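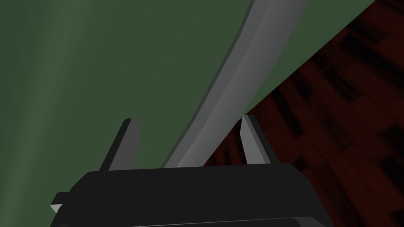 Computer-rendered view over a black gripper with two fingers set apart

Clearance (mechanical fits)

In engineering, clearance is the distance deliberately left between two parts so that one can move, be fitted or expand without touching the other. It is stated as a length, usually in millimetres or micrometres, and may be given for the whole diameter or for one side only. Drawings that do not say which is meant are a common source of error.

Types of fit

A clearance fit always leaves a gap, whatever the actual sizes of the two parts within their limits. An interference fit never does, and the parts must be pressed together or joined by heating the outer one. A transition fit may give either result. The smallest gap is found by subtracting the largest permitted shaft from the smallest permitted hole.

Running clearance

Plain bearings need room for a film of oil. Too small a gap raises friction and starves the film; too large a gap lets the shaft wander and lowers oil pressure. The gap changes with temperature when the shaft and housing are of different metals, and is therefore quoted at a stated reference temperature, normally 20 °C.

The Hirano pump trials compared 19 bearing sets at shaft speeds of up to 2,000 revolutions per minute. One set was withdrawn after 1,458 hours with scoring on the loaded side. In her report on the trials, Mayu Maruyama put the damage down to misalignment of the housing and recommended no change to the nominal clearance.

Measurement

Feeler gauges are used where the gap can be reached from outside. In split bearings a soft plastic thread is laid across the journal, the cap is tightened to its working torque and removed, and the width of the flattened thread is read against a printed scale. The shaft must not be turned while the thread is in place.

See also: Backlash; Engineering tolerance; Limits and fits; Thermal expansion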